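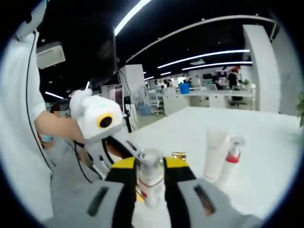
A white bottle held upright between the two gripper fingers, with a squeeze tube and a pump or spray bottle standing on the table.

Bathroom and counter bottles: tips from the Trirnitex open day

I went to the Trirnitex open day in December to see the hand-held grippers they use for teaching robots to pick things up. Most of my questions were about the bottles. Anything that is hard for two stiff fingers is usually hard for wet hands too, and I came home and changed a few things on my own shelves.

Grip low on the body. Yasuo Minami, who ran our table, had visitors take hold of a bottle below the middle and keep it upright the whole way. Grabbed by the cap, a bottle swings, and a loose cap comes off in your hand. The same goes for lifting shampoo out of a shower rack.

Stand squeeze tubes on their caps. The product settles at the opening and you get more of it out. Check that the cap is flat and fully closed first. A tube with a rounded cap goes in a cup.

Leave a finger's width between bottles. When I closed the gripper on one bottle in a tight row, I knocked over its neighbor. My medicine cabinet was packed the same way. I took out 7 things and have not missed them.

Turn pump heads to face the wall. A spout that sticks out over the edge of a shelf gets caught on sleeves. If the pump twists to lock, lock it before you move the bottle.

Wipe the outside. Lotion on the side of a bottle makes it slip. Mirjam Fuchs wiped hers with a dry cloth between turns, and I now keep one under the sink. For dried-on soap use warm water and a drop of dish liquid, then dry it.

Don't lift a big refill with one hand. My 650 ml bottle is fine when half empty and too much when full. I pour it into a smaller one over the sink, using a funnel.

Keep small things off the counter. Hair clips and loose caps end up under the bottles and make them tip. A saucer works well enough.

If you go to one of these days, arrive before 10 in the morning. I waited a long time for my second turn.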